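Mamico K3 – Célula de manuseamento de vestuário em cabide
Equipamento para lavandarias industriais, serviços de rouparia e centros de recondicionamento têxtil 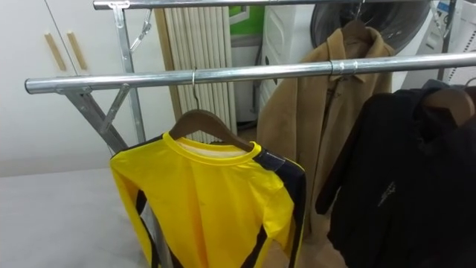 Descrição geral
A Mamico K3 destina-se à transferência de peças de vestuário penduradas entre varões, carros e postos de inspeção. Trabalha com camisolas, casacos e blusões em cabide, incluindo cabides de madeira com gancho metálico, e admite peças de pesos e cortes diferentes no mesmo varão.

Alterações no posto de trabalho
A célula assume a elevação e a deslocação repetidas das peças. A triagem, a verificação de manchas e a decisão sobre reparação permanecem a cargo dos operadores. Na unidade da Roraswood, em funcionamento com a K3 desde outubro, a equipa de rouparia passou a alternar entre inspeção e supervisão da célula, em turnos revistos com os representantes dos trabalhadores. Nenhum posto foi extinto no âmbito da instalação.

Características
Capacidade: mais de 160 peças por hora
Altura máxima do varão: 163 cm
Carga por peça: até 10 kg
Modos de funcionamento: 3 (automático, assistido, manual)
Paragem de emergência em ambos os lados da célula

Formação e instalação
O fornecimento inclui formação no local para operadores e responsáveis de turno. A montagem é assegurada pela Cullinane. A adaptação a varões existentes está sujeita a visita técnica prévia.

Opções
Módulo de leitura de etiquetas Kaltstead
Carro de transferência com travão
Contrato de manutenção anual

Ficha atualizada em 29 de março de 2024. Preço sob consulta.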